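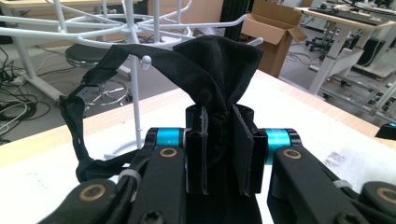 Home | Galleries | Classes | Supplies | Visit | Contact

Print this page | E-mail this page

The Scrap Sort at Trallbridge

Every January the sewing room at Trallbridge goes through its fabric scraps. People drop off old clothes, cut-up sheets, curtain ends and the leftovers from their own projects all year, and by the holidays the shelves are full. The sort takes us most of a week. Everything is looked at, shaken out and put in a bin by kind of cloth, and whatever can't be sewn goes for stuffing or rags.

Sirkka Ikonen took the photos and Ilango Chacko wrote most of the captions. A few captions are longer than they need to be, but people have asked how we decide what to keep, so we left them in.

1. Before the start
The shelves on the long wall, Thursday morning. Bags had been pushed in wherever they would fit, including on top of the pattern drawers. The floor is always the first job, so that you can walk between the tables without stepping on a pillowcase.

2. Tipping out
One bag at a time. If you open several together, you lose track of what came in with what, and sets get split up. A pair of curtains is worth a lot more to us than one curtain and a mystery panel.

3. The touch test
Cloth gets picked up and pinched before it goes anywhere. You can tell a lot from how it folds. Stiff cotton stands up by itself, rayon slides off your hand, and fleece bunches into a soft heap and stays there.

4. Black fabric
Black is the slowest color to sort. Under the ceiling lights a black knit, a black felt and a black brushed cotton all look the same from across the table, so each piece has to be turned over and held to the window. We keep a separate bin for it and do it in daylight — never after four in the afternoon.

5. Straps and strips
Long narrow pieces come off waistbands, bag handles and the sides of things cut out by somebody else. We roll them up and pin them. Anything under an inch wide goes to the rag rug group, who will take any color and don't mind a ragged edge.

6. Frayed edges
A frayed edge is no reason to throw a piece out. Trim it back to where the threads hold, then see what you have left. If the cloth keeps shedding after two trims, it goes in with the stuffing.

7. Lint
Dark cloth picks up every bit of white fluff on the table. Ilango goes over the good pieces with a lint roller before they are folded. The rest can wait until somebody wants to use them.

8. The button jar
Shirts and coats have their buttons cut off before the cloth is sorted. The jar was started with buttons from a Fastberg coat that came in with the lining gone and the wool too thin to save. They are large and dark green, and people keep asking for them. There are only enough for one more coat, so they are staying in the jar until somebody brings in the coat.

9. Zippers
Zippers are run up and down a few times and kept if they don't stick. Metal ones go in the tin, plastic ones in the shoebox. Broken ones used to be saved for the pulls. We have plenty of pulls now and have stopped doing this.

10. Cutting down
Big pieces with a stain or a hole are cut down to the largest clean rectangle. Sirkka does this with the long shears, and she cuts by eye. The rest of us use the ruler.

11. Cottons, folded
Quilting cotton is folded to the width of the shelf card, so all the folds face out and you can see the colors without pulling down the stack. Prints on the left, solids on the right. Stripes go with the prints — this was argued over last year and is now settled.

12. The wool drawer
Wool is checked for moth holes and then bagged before it goes in the drawer. A suspect piece spends a week in the freezer in the back kitchen. Please don't take it out to make room for ice cream.

13. Lunch
Soup and rolls at the end table, with the cloth pushed well back. Su brought the soup and a second pot in case, and there was some left for Friday.

14. A good find
A full tablecloth with a blue border, folded inside a bag of towels. It has a mended corner, done very neatly in thread a shade too light. We voted to leave it whole. It will go on the front table on class nights.

15. Labels
New labels for the bins, written in marker on masking tape. The printed ones from last year peeled off over the summer, and by the fall the bin marked LININGS had denim in it.

16. Weighing up
The rag bags are weighed on the hall scale before they are picked up. We sent off 300 pounds, most of it worn toweling and T-shirts. The driver from Cindton comes to the side door, so the bags were stacked there the night before.

17. The remnant table
Small pieces worth having are tied in bundles and set out for anyone to take. Each bundle has one color family in it, with a bit of something plain. The black bundles went first again, mostly to people making costumes.

18. After
The same shelves as in the first photo. The bottom row is for heavy cloth, and the top row has been left clear for what comes in this spring.

Bringing in fabric

Please wash it first and let it dry all the way. Tie sets together or put them in the same bag with a note. We can use cotton, linen, wool, denim, felt and fleece in any color, and lengths of trim if they are wound on a card. We can't take foam, carpet samples or pillows. If you know what a fabric is made of, pin a scrap of paper to it and write it down — it saves us a good deal of guessing, above all with the dark ones.

Bags can be left inside the front door during open hours. The door code for class members is still 1212 at the inner gate only; the outer door is opened by whoever is on the desk. Large loads, meaning anything over 6 bags, should be arranged with Ilango beforehand.

Copies of the photos are in the album by the kettle. If you are in one and would like a print, put your name on the sheet inside the cover.

Print this page | E-mail this page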